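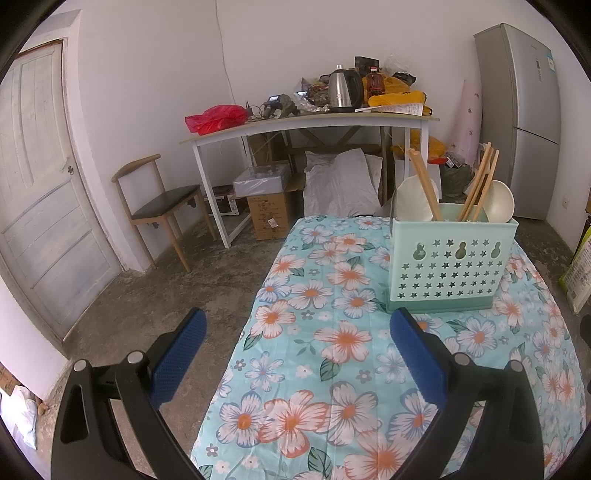
Jan 29, 2018

I have spent most of this month picking things up and putting them down again, and I am getting better at it, though slower than I expected. The work is collecting examples for a learning system that is meant to tidy a table after a meal. You do the task by hand, holding the same kind of gripper the arm will use, with a camera riding on it, and the recordings go off to be trained on. The task this week has been the utensil basket, the mint green one with the star-shaped holes, standing on the flowered tablecloth with its two white bowls on their sides and the chopsticks sticking up at both ends. Every run begins with the fingers wide open. You come in, close the blue pads on one thing, take it where it is supposed to go, open, and back away.

I wrote a bit in December about agreeing to do this, and a few people asked what it involves day to day. It's repetitive work with a lot of small decisions in it, and I've started keeping notes on the decisions, so this post is mostly the notes.

The project is called Mora. Golshifteh Bagheri runs the training side from Erkside and I have only met her twice in person. Simin Akbari looks after the collecting, which means she looks after me and three others working in different houses. The point of using houses is that a lab table looks like a lab table. The first set they made, before I joined, was all done on one white bench, and the arm learned to work very well on that bench.

The target for this task is 135 good runs. Good means complete from open fingers to open fingers, no drops, nothing that has to be explained later. I try to do 12 in a sitting and then stop. Past that my wrist gets tired and I begin to take short cuts, and the short cuts end up in the recordings like everything else. I did 36 in one day in the first week, thinking I was getting ahead. Golshifteh sent back most of the last third. She was polite about it. My hand had started dipping at the end of each reach, a sort of little nod, and it was in nearly every one of them. She said the arm would have picked up the nod before it picked up anything useful.

So I now go by sittings of 12, with a proper break in between. I make tea or go out for a walk, and I don't look at the recordings during the break.

Chopsticks first. They are the hard part and I would rather not meet them at the end. They lean in bundles, and when you go in for a single one the pads will happily close on three. Simin's rule is that if the task says one, and you get three, the run is spoiled, but you don't stop recording. You put them back and carry on, then mark it. The marked ones are kept separately and may be used for something else. I was doubtful about this. It felt like filing my mistakes. But Golshifteh does look at them, and the one thing she asked for more of was the spoiled runs where I recovered cleanly, so I have stopped minding.

What works for me is to come at the bundle from the side it leans away from, with the fingers only a little apart. Going in fully open pushes the neighbours about. That means the fingers have to close partway during the approach, and I had a long exchange with Simin over whether that was allowed. It is, as long as I do it the same way each time and at the same sort of distance. She would rather have one consistent habit than four clever ones.

Bowls are easier but they have their own trouble. A bowl on its side in a basket gives you a rim and not much else, and the chopsticks get in front of it. You want one pad inside and one outside. If you take it too near the top of the rim it swings as soon as it is clear. It will usually settle if you wait, and waiting is allowed. I didn't know this for the first few days and kept trying to correct the swing by moving, which made for ugly recordings. Now I lift, hold still until it hangs quietly, and go. The still part costs a second or two. Golshifteh says the pause does no harm so long as it always comes at the same point.

Moving the basket is part of the job too. Between runs I shift it and turn it, a bit to the left, a bit further off, sometimes with the narrow end towards me. I was bad at this. When I thought I was being random I was using the same four or five places over and over, and always the ones that were comfortable to reach. Simin plotted them and sent me the plot without comment. Now I use a sheet of paper with 9 squares drawn on it, one for each area of the table, and I work through them in an order she gives me. The sheet stays on my lap, well away from the table. I tried bits of tape on the cloth early on and they had to come off again, as the system would only have learned to look for tape.

The tablecloth had a discussion all to itself. It is turquoise with big flowers, white and coral and pale blue, and on the first call Golshifteh's assistant asked whether there was a plain one. Golshifteh said to leave it. People have tablecloths like that. If the arm can't tell a white bowl from a white flower then it is better to find that out now, and the way to fix it is to show it plenty of both. I had worried that the fold lines would be a problem and offered to iron it. Leave those as well, she said.

The same goes for everything behind the table. The desk against the wall is piled with bags and packets, a kettle, a bottle with a red and white cap, and the fridge stands next to it. I cleared a room once, early on, and was told off for it. The instruction since then is to change nothing on purpose and to let things move about as they would. If someone wants the kettle they take the kettle. The next sitting has it somewhere else, and that's fine. The only firm rules are that no faces go in the recordings and no letters or papers that could be read, so I check what is lying about before I begin.

Light I do have some say over. I try to get sittings in at different times of day. I write down the hour and whether the overhead light was on. The recordings carry the time anyway, but my note says things the clock can't, such as that it was clouding over and brightening again all through. The afternoon runs in January are short and then very suddenly you are working under a bulb.

Some practical things, for anyone about to do similar work.

Grip the handle lower than feels natural. The weight is forward and if you hold it high you end up fighting it with your thumb.

Wipe the pads before each sitting. A dry cloth is enough. They pick up dust and then the chopsticks slide.

Watch the first recording of every sitting before doing the second. I lost a whole sitting to a lens with a thumbprint on it. All 12 runs, and every one of them was otherwise good.

Move at the speed you would use if someone were asleep in the next room. Simin gave me that one. I had been told "slow" and "smooth" and neither helped, but I know how I put bowls away when someone is asleep.

Don't talk to yourself. There is no sound in the recordings so it doesn't matter in that way, but I found that I paused when I talked.

Say when you have changed something. I moved my chair to the other side of the table one day for no reason but my back, and the reach changed completely. It was useful in the end, they wanted both sides, but it took Golshifteh an evening to work out why the runs didn't match.

The gripper I have is the second. The first came from the Jafarzadeh workshop with a stiffer spring and it was hard work on the hand. I could do perhaps half a sitting with it. Simin took it back and this one closes with much less effort, though it also tells you less. With the stiff one you could feel the moment it had the bowl. With this one I have to look. I mentioned it as a complaint and she wrote it down as a point in its favour, the arm having to look as well.

The question I get most from friends is whether I am teaching a robot to do my washing up. It doesn't go anywhere near the sink. It's supposed to take things out of a basket and set them on a table, and later on the other way round, and after that perhaps with a cloth that isn't flat. I saw the arm at Monstead in December, trying the task on the old data. It went straight to where the basket would have been on the white bench, and closed on air, and carried the air carefully over to the other side and let it go. The movement was very nice. You could see whose hand it had learned from, apparently. Simin knew at once and said he always did that little turn at the end.

I have thought about that quite a lot while working. Some of how I do this will be in there. I tilt everything slightly to the right when I let go, and I've not managed to get rid of it. I asked Golshifteh whether I should keep trying and she said no, the other three all tilt left.

The next task is lids. Simin is sending a box of them, and I'm told to use the ones in the house too. I'll finish the basket first. There are still two squares on the sheet I've hardly touched — the far corners, where I have to stand up to reach and my arm shakes a bit. I've put those down for the mornings.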